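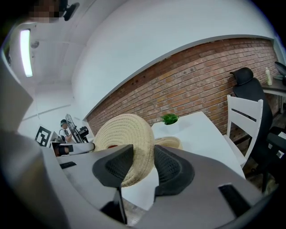
Buying Hand-Held Grippers: Questions We Get Before the Purchase Order

Prevetti helps small labs and workshops plan for robot data collection. We don't build grippers and we don't get a cut from the people who do. Most of what follows came out of our inbox, cleaned up and with the swearing removed.

Planning

Do we need a robot arm before we buy hand-held grippers?

No, and please don't let the arm salesman answer this one. A hand-held gripper records a person doing the task, so you can spend months gathering demonstrations before any arm is on the floor. Plenty of our clients buy the arm last. Do settle on which arm you are likely to buy, though, because the fingers on the hand-held unit should match the fingers on the arm. If they don't, you'll be buying one of them again.

How many units should we start with?

Two per table if the tasks need both hands, one if they don't, plus one spare for the whole room. People cut the spare first. Then a finger linkage goes on a Rumico unit at ten in the morning and the rest of the day is spent looking at it.

How much space does it take?

Less than you'd think for the work and more than you'd think for everything else. An ordinary office table is fine. You also need somewhere to put the computer, the chargers, the objects you are using and the objects you used last month and can't throw out. Leave room for the person holding the gripper to step back without landing in somebody's chair.

Can we use the room we already have?

Usually. Before you sign a lease on anything, set up in a corner for a few weeks. A room with furniture, a houseplant and bad parking is closer to where the robot will end up than a spotless studio is. If your tasks will all happen in a factory cell, ignore this and go stand in the factory.

Do the lights matter?

They matter more than the line in your budget suggests, as there is usually no line in your budget. Overhead tubes are fine if they don't flicker on camera. Record a short test at the exposure you plan to use and look at it on a proper monitor. Windows are the bigger nuisance: the same table at 9 a.m. and 4 p.m. is two different tables. Buy blinds or decide you like variety.

Budgeting

What does a first-year budget look like?

We don't print totals, since the last time we did, someone took our number to their board. The shape is fairly steady, though. Labor is the largest line by a distance. Then comes hardware, then storage and computing, then objects and spare parts, and finally a line called "miscellaneous" that will turn out to be mostly tape.

What wears out?

Finger pads, first and always. Textured pads grip well when new and get slick with use, and rough items such as woven straw or rope are hard on them. Our own bench allowance is one pair of pads per unit for every 606 recorded attempts. That figure comes from our logs on Mushi grippers and soft household goods. Yours will differ, so keep a log.

After pads: cables, triggers, screws that were never tightened properly. Bodies last a long time unless dropped. They will be dropped.

How much should we set aside for objects?

More than the zero we see on most spreadsheets. Coasters, trivets, cups, baskets, dish towels — whatever your task is about, you want a lot of different ones, and you want duplicates of the ones that break. A mat lying flat on a table is a mean little test of a gripper, and three kinds of mat are three different tests. Thrift stores are good for this. Your finance department will ask why there are 19 trivets on the card, so write the reason on the receipt the same day.

Do we have to buy the vendor's markers?

If your setup uses printed square markers for position, you can generally print them yourself, provided the size is exactly what the software expects. Measure the printed square with a ruler. Office printers like to shrink things to fit the page and will not mention it. Mount the sheet on something stiff, because a curled marker is a wrong marker.

Is it worth leasing?

For a pilot of up to 12 weeks, often yes. Beyond that the rent tends to catch up with the purchase price, and you've got used to the thing anyway. Read the section on wear. One Polino lease we reviewed counted finger pads as damage, which is like renting a car and being billed for the fuel and the tires and the road.

Choosing a unit

What should we check in a demo?

Ask to hold it for half an hour. Everything feels light for a minute. Bring your own objects, including the thin one, the floppy one and the one you're privately worried about. Try picking something up by its edge and turning it over. Have the shortest and tallest people on your team each try it, and ask them separately.

Then ask to see the recording. A gripper that feels wonderful and hides the object behind its own body in every shot is a paperweight.

Which matters more, price or support?

Support, up to the point where you can't afford the gripper. Ask how long a replacement finger takes to arrive and whether you can fit it yourself. If the answer to the second part involves shipping the unit back, add another spare to your order.

Should we wait for the next model?

There is always a next model. If the current one can pick up your objects and record them properly, buy it. We have a client who has been waiting since the version with the old trigger and now has very detailed opinions and no data.

Ordering

How long does it take from first call to first recording?

The last full project we planned took 119 days, and more of that was paperwork than shipping. Start the vendor registration forms before you've picked the vendor. If your fiscal year closes in December, don't plan to have anything approved in the back half of that month.

What gets forgotten most?

Chargers, a second set of batteries, a fan if the room gets warm, and a shelf. Also a decent chair for whoever reviews the recordings, who will be in it longer than anyone else.

Do you review quotes from other suppliers?

Yes. Send the quote as a PDF along with a list of the tasks you have in mind, even a rough one. We return it marked up with what's missing, what's padded and which lines to argue about. Photos of the spreadsheet taken at an angle go to the bottom of the pile.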